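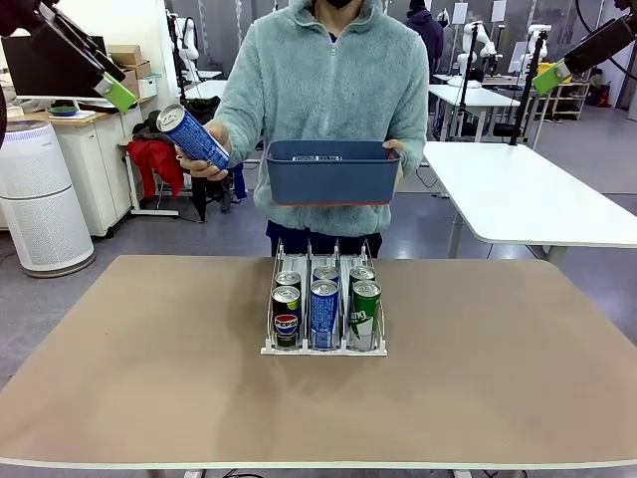

A glossary is only good manners, according to one reply to the notice for this talk, and anyone who objects to one should try reading a novel about herring without it. I want to read that out first, partly as it's fair and partly because the same reply went on for another page and I shan't be reading that.

Rilton Book Evenings, 25/02/2021
The words at the back: glossaries, footnotes and who they think you are

(Slide 1. Wait for people to find their mute buttons.)

Say what the talk covers. Novels in English set somewhere the likely reader hasn't been, and what the author or publisher does about the words. Leaving out fantasy. Anyone with maps and a made-up alphabet is having a different evening.

Own up early: I used to skip glossaries, then I was paid to write one. It had 60 entries. I now read them with the interest other people have in rival firms' vans.

(Slide 2.)

Three ways of doing it. The list at the back. The footnote. And the third, the one I dislike, where a character explains to his own mother what soup is. "Shall we have some fiskesuppe, Mother, the fish soup we eat?" She has been making it for 2,000 evenings. She knows.

Pause here, it usually gets something. If on screen with everybody muted, don't pause.

The explained soup is there for us. The author has noticed us standing in the kitchen in our coats and has stopped the story to be kind. Once or twice I don't mind. By chapter 9 I would like to be left to get on with it.

(Slide 3: the Lundby page.)

Lundby. A harbour novel, long, gloomy, better than it sounds. First edition has no help at all. You get the net-lofts, the three kinds of ice, the rude word for a landlord, and you work it out or you don't. Second edition, new publisher, glossary of 9 pages. The rude word for a landlord is given as "a landlord".

Read both versions of the opening paragraph aloud. They are the same paragraph. The only change is a row of little stars. Ask the room whether it felt different. It did to me: I went to the back 2 times before the boat had left the quay and couldn't have told you who was on it.

Don't do the accent.
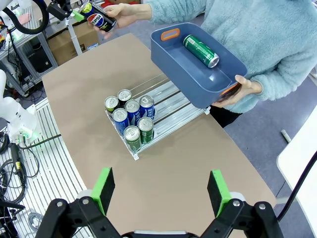
Which brings me to italics, and to the people who feel strongly about them. The old habit was to put every foreign word in italics, so that a woman could walk through her own front door in plain type and sit down on something slanted. Many writers have dropped it. Quite right, I think, though I've met readers who took the missing italics for printing errors and wrote in.

Kitau is the one to spend time on. (Slide 4.) Childhood novel, told by a grown woman looking back on a house with too many aunts. She never glosses a thing, but watch what she does with the word for the back step. First time, someone is sitting on it. Second time, somebody is scolded off it. Third time, it's being scrubbed. By then you own the word, and she uses it in the last chapter for the one sentence in the book that made me put it down and go and look out of the window.

If short of time, cut everything up to "third time" and just say she's clever.

(Slide 5. This one is mostly my tea shopping, ignore the top line.)

The case for the defence. Our friend with the herring has a point. It's easy to be grand about not needing help if you were brought up on other people's footnotes. A school edition with notes got me through all sorts of things at fifteen. There's also a kind of reviewer who praises a book for "refusing to explain itself" and then gets the plot wrong.

So my view, such as it is. Put the glossary in if you must, at the back, with no stars. Let those who want it go and find it. Spell the words properly. Have a joke in it somewhere, for the people who read it straight through, of whom I can't be the only one.

On the James edition (blue spine, there is one in the library at Rilton, usually with me): the notes are longer than the novel in places and one of them argues with another. I'd keep that off the slide and only bring it up if asked. Somebody will ask.

Questions. Likely ones:

Do e-books fix it, since you can press on the word? Partly. I pressed on a word in Lundby in May and was offered the weather.

Should translators do more? Separate talk. They've asked for it twice and I've been hiding.

What about swearing? See landlord.

Reading list goes out with the recording. The second item has the wrong title on it, will mend before sending.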